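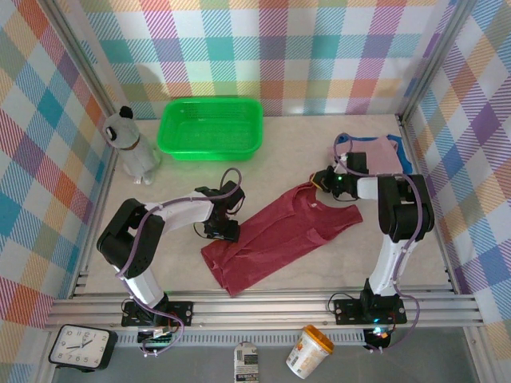
Two-arm cell with plaid wall panels, tank top on the floor panel, green basket at the back.

Salerine two-arm cell: equipment and budget notes
README for the planning folder
Last edited 23 Jun 2026 by Samuele Piras

What is in this folder

Everything we have worked out so far on what it costs to put together a two-arm cell for clothing and small household goods, and to keep it going once it's built. The plan is to build a second one at our Nostden site in January, and I'd love for whoever places the orders to have an easier run than I did. It's a great little setup and I'm very keen to see it doubled!

Prices are in Canadian dollars, before tax, and come from our own invoices and quotes. Marino supplied the arms and grippers, Zarley did the rails and posts, and nearly everything else came from ordinary shops.

Files

budget.csv -- one row per purchase, with supplier, unit price, quantity and the date we paid
quotes/ -- the written quotes for Nostden, one PDF each
spares.csv -- what sits on the spares shelf and when to reorder
props.csv -- clothes, toys, baskets and packaging, with where each came from
layout.txt -- rail lengths and post heights for the cutting order
changes.txt -- what got swapped after the first build

Columns in budget.csv

item: plain name, the same wording we use on the shelf labels
group: arms, frame, walls, cables, props, spares or freight
unit_price: what one of them cost
qty: how many we bought, including any we later returned
returned: how many went back
wait_days: calendar days from order to the box being on our dock
rebuy: yes, no or maybe, with my reasons in notes
notes: free text, sometimes a bit long, sorry

There are 133 rows at the moment. Freight has its own rows and is never folded into the unit price. I learned to do it this way after trying to compare two gripper quotes where one had shipping baked in and the other didn't.

Arms and grippers

By far the biggest line, and the one to order first. Both arms sit on the front rail facing in, one toward each end, so they can meet over the middle of the floor. Clothing is the reason for buying two. One gripper can hold a strap while the other goes for a different part of the shirt, and the range of jobs you can try opens right up.

Please order both arms together. Marino quoted us 29 days on the pair, and the second quote, for a single arm bought later, was longer and cost more per unit. The quote for Nostden is in quotes/ and is held until the end of the year.

Budget for a full spare gripper. Fingers wear, and a cell with one working gripper is a cell that's mostly waiting.

Frame

Aluminum extrusion the whole way: stacked bars along the front to carry the arm bases, and thinner posts at the corners. Zarley cuts to length for a small fee and I would pay it again in a heartbeat. Our first lot was cut in-house and we lost two afternoons to squaring it up. Buy more fasteners than the drawing says. The drawing counts the ones that hold the frame together and forgets the ones you'll want the week after, when somebody asks for a bracket.

Walls and floor

The cheapest part of the build and my favourite! The plaid covering is wallpaper, pastel checks on all three walls. Rolls are inexpensive, so the Nostden budget allows for several patterns, with spare backing panels so they can be swapped without peeling anything. The whole walls group came to $427, including a second set of panels.

For the floor we use a pale panel with a marbled look. Whatever you choose, get a spare at the same time. Shops change their lines and a close match is surprisingly hard to find later.

Cables

Purple, on both arms. I asked for one bright colour so the arm runs are easy to pick out when you're tracing a fault, and it has paid for itself. Order them with generous slack, enough to loop over the gripper and come down the links with the arm at full stretch. Our first set was too short by a hand's width. Those are the "returned" rows in the cables group.

Clips and sleeving are still on the maybe list -- the Nostden crew may prefer a tidier run down past the rail than we have.

Props

Tank tops, small cloths, plush toys, plastic baskets, a clock, cartons, cups with lids. Most of it is second-hand or from the grocery run. Keep receipts anyway, the little amounts add up. Some things to think about when shopping:

Clothing in solid colours, and some in prints, in a mix of fabrics.
Baskets with open, perforated sides as well as solid ones.
A few plush toys of different sizes.
Empty food packaging, washed out and dried before it goes on the shelf.

Set aside a small monthly amount instead of one big order. We overbought on towels and were short of shirts.

Totals so far

Frame, walls, cables and props together, with freight, came to $3077. Arms and grippers are listed apart because the Marino quote is confidential. Ask me for it if you're working on the Nostden order.

Still to settle

Whether the lower shelf in front of the rail should be deeper. Props end up there and it gets crowded.
A second gripper style, on loan or bought outright.
Who signs for deliveries at Nostden.
Storage bins, which I left off the first budget completely.

Corrections

Send them to Samuele Piras, or edit the row and add a line to changes.txt with your initials. Please leave old prices in place and add a new row below. It's handy to see how they've moved between builds.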